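Pultent update: learning to place parts from the wrist view

26 May 2021

The Pultent project has spent the spring on one narrow question: how much of a careful placement can a robot learn from a camera on its own wrist, with no overhead view and no force sensor in the loop? We now have a first set of results, and they are good enough to share with people outside the group.

The task is sorting and seating computer parts on a printed fixture plate. The plate has sockets and holders in several shapes, and most of them leave little room for error. A person finds this easy after a try or two. For a robot the hard part is the last stretch, when the hand is close to the plate and the fingers start to cover the thing they are aiming for.
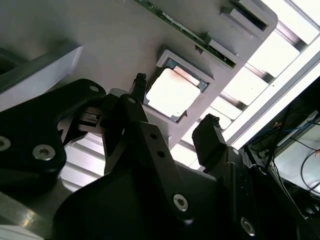
Our method splits each placement into two stages, and each stage has its own small network. The first brings the hand near the target and only has to be right in a general way. The second takes over at close range and makes short corrections until the fingers open. Close range is where the view gets difficult. The fingertips come right up beside the square opening in the panel, bright light comes through it, and the gripper itself goes nearly black along the bottom. Early versions of the second network locked on to that bright patch and treated it as the target no matter which part was being placed. We fixed this in March by changing the brightness of the training pictures at random and by masking out the gripper for half of them.

Training used 1,000 placements driven by hand. We then held back a separate set for testing and ran three methods on it. Stinach is our two-stage method. Qiu is the single network we used last year, trained again on the new data. The third is a fixed script that goes to measured positions and makes no corrections at all.

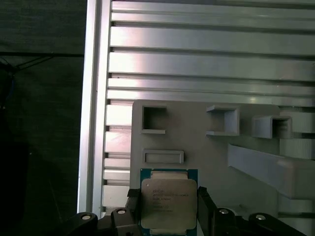

How the part is held turned out to matter more than we had planned for. The script assumes a perfect grip every time, and a small tilt in the fingers is enough to make it miss. Stinach gets no separate reading of the grip, so it has to work it out from the picture. With a processor it has a fair amount to go on: the metal lid and the thin green-blue border around it both show between the fingers, and the border gives the network a clean edge to line up with the slot. Parts without a clear edge did worse, and we expect that to stay true until we add more of them to the training set.

Across 561 test placements, Stinach seated 344 on the first try. Qiu and the script both came in lower, with the script doing worst on the tightest sockets. We count a placement as a success only if the part sits flat and the fingers come away without moving it. Several near misses would pass under a looser rule - a part resting on one corner guide, for example - but we have kept the strict rule so that later results can be compared with these. 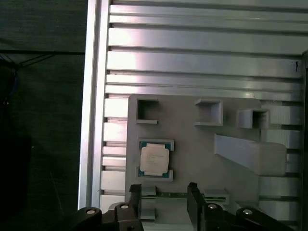

Processor in its square nest on the fixture plate, from the wrist camera.

The next round of work is on retries. At present the robot makes one attempt and stops, even when the part is only slightly out of place. We are adding a check after release, and if it fails the robot will pick the part up again and repeat the second stage. We have collected 20 hand-driven retries so far, too few to train on.

The fixture drawings and the test script will go up on the Reltton page once the file names have been cleaned up. Groups that want to print the plate before then can write to the project address and ask for the current version.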